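**Laying the table, slowly**

Readers who came to the open evening in February asked whether any of the machines on the market can do ordinary chores yet. Damian Wyss has been keeping notes on this for us, and his answer is: some of them, some of the time, and seldom at a pace you'd put up with at home.

Cleaning a floor is more or less settled. Folding towels works if the towels are all the same size. Birkarano has a two-armed unit that loads crates all day in a warehouse, but its makers won't quote for kitchen work. Molby will, and then asks you to use its own plates.

Cutlery is harder than it sounds. A fork lying flat gives a gripper very little to get hold of, and polished metal throws light back at the camera, so the machine may misjudge where the edge is. Damian's log covers 2,907 attempts at picking up a single piece from a table. Of those, 597 failed, mostly because the fingers closed too high and shut on nothing. Spoons did better than forks. Knives were left out for now.

Speed is the other trouble. Setting out eight places took around 16 minutes – a child of ten would be done in two, with some grumbling.
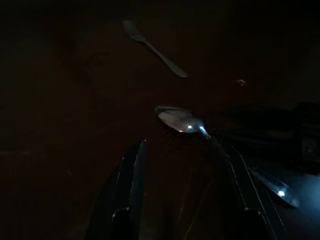 Lighting matters more than we had expected. Under an even ceiling light the failures drop, and in the evening they climb again, which is a pity given when most people eat. Trouble also comes when pieces touch, as they do in any drawer. Trương sells a tray that keeps them apart, but then someone has to fill the tray.

So a café with one kind of fork and good lights might get some use out of this within a few years. For a family kitchen, Damian would wait. He is trying mugs next and will report back once he has enough runs to say anything useful.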